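Workshop notebook, Makori bindery
June, Saturday. Iron gall ink, second cooking
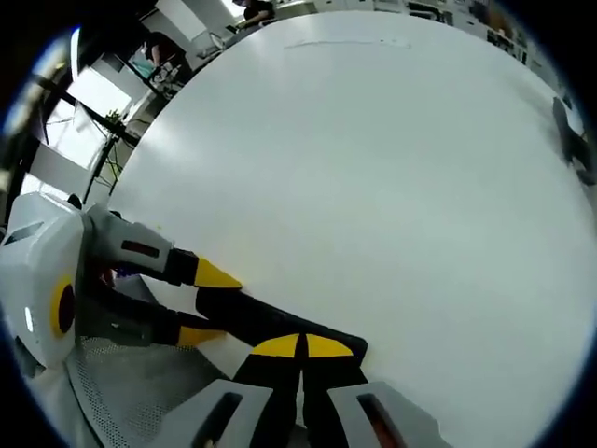

Agnieszka Wrotek

We use cookies to remember your settings and to count visits. Accept all / Manage choices

Started at 8:30 with straining of the gall liquid, which was standing in the stone jar since last weekend. The smell is sour but not bad. There was a skin of mold on top, gray and in one place green. I lifted it with the flat spoon in one piece, almost, and the rest went through the cloth. In the old recipes they let the mold grow on purpose, so I am not worried about it, but I write it down in case the color goes wrong later.

Purpose of this ink, for colleagues who open the notebook at this page: it is for ruling and page numbers in the new ledgers of the Histum order. It is not for the repairs. For repairs on the old volumes we do not add any iron to the paper, this was agreed in the spring and I do not want to see this bottle on the repair bench.

The recipe this time:

rain water, 1000 ml
oak galls, crushed, 80 g
iron sulfate, 40 g
gum arabic, 25 g
cloves, three pieces, in the bottle

Last time I had the same weight of galls but I put 60 g of iron sulfate, following the recipe on the loose sheet in the drawer. I think now this was too much. The ink from first cooking went black very fast and looked beautiful, but the sample strips which I left on the window are already brown on the edges of the strokes, and one strip is weak when I bend it along the line. So less iron. I have crossed the number on the loose sheet with pencil. Please do not rub it out.

Galls are from the paper bag, the Skeltus lot 2701. They are smaller than the ones before and most of them have the little hole where the wasp went out. I have read that galls without hole are stronger, and maybe it is true, but I could not see a difference in the first cooking, when I separated them. I did not separate them now. Crushed in the iron mortar, too coarse at first, then once more. The dust is unpleasant in the nose, next time I use the mask from beginning.

Cooking. I heated the strained liquid very slowly and kept it under boiling for one hour. It went down more than I wanted, so I filled it up again to the line with rain water. The color before iron was like strong tea. After that, off the heat, and I waited until I could hold my hand on the pot. Only then the iron sulfate, dissolved separately in a little of warm water and poured in small portions. It turns dark at once, gray-violet, but on paper it is still pale and disappointing. This is normal! I write it with exclamation mark because after the first cooking I believed I had made a mistake and added more iron, and that is probably half of my problem with the window strips.

Gum arabic: the lumps from the tin do not dissolve in cold ink, whatever the label promises. I put them in the evening before in a glass with warm water, and in the morning there was a clear syrup with some bark in it. Strained through old stocking. Good.

Test on paper, at 11:15. I used the ledger stock and also the Nikilon writing paper, with the same steel nib and after that with the ruling pen.

Ledger stock: the line is clean, no spreading. On the page it goes from gray to black in several minutes. The ruling pen wants to be wiped often, if not then the line begins with a fat drop. I set the jaws a bit more closed than for the bought ink.

Nikilon: the line spreads a little, like small hairs on both sides. I thought it is the gum, so I mixed a small glass with more gum and tried again. Fewer hairs, but now the ink sits shiny on top and takes too long to dry, and I smeared it with the side of my hand. I think the sizing of this paper is just too weak for this ink. It does not matter for the order because Nikilon is only for the loose index sheets, and these can be done in pencil or with the bought ink. I will ask which one they prefer.

Red cabbage strip for the acidity: pink, clearly. Less pink than for first cooking, I believe, but I compared with an old strip and the old one has faded, so this comparison is not worth much. We need proper indicator paper. It is on the shopping list already for a long time, under the linen thread, and I have now underlined it.

One thing I do not understand. In the first cooking there was a black mud on the bottom after two days. In the small jar, where I forgot to add gum, the mud was much more. So the gum holds the particles up, that is clear. But the bottle that stood in the cupboard has less mud than the bottle on the shelf, and they were filled from the same pot. Maybe light, maybe the cork was not tight and air came in. This time I filled both bottles up to the neck and waxed both corks, then one in the cupboard and one on the shelf as before. If the difference is still there, it is the light.

Washing up. The mortar has rust already, oiled it. The cloth is lost, please do not put it with white things. My apron also has a new spot, lemon makes it paler but does not remove it.

About ledger 551, because somebody will ask: I have looked at the ruling under the lens to compare our color with the old one. The old lines are brown today, but in the gutter, where the page was protected, they are still nearly black. We match to the black and let it go brown in its own time. The customer knows this and has agreed by letter. Vertical lines in the old volume are red and much thinner, I did not start with the red yet.

To do:
new strips on the window, one half covered with card, write the date on the back
the same strips in the dark drawer
bend test after four weeks, also on the strips of first cooking, if they still exist
ask for indicator paper, again
ruling pen to be sharpened, the left jaw is longer
rest of the galls into a glass with lid, the paper bag has a hole in the corner

Later, 16:40. Looked again at the morning test. Ledger stock is full black now and does not come off with a damp finger. The strip with extra gum is still a little sticky. I poured that glass away.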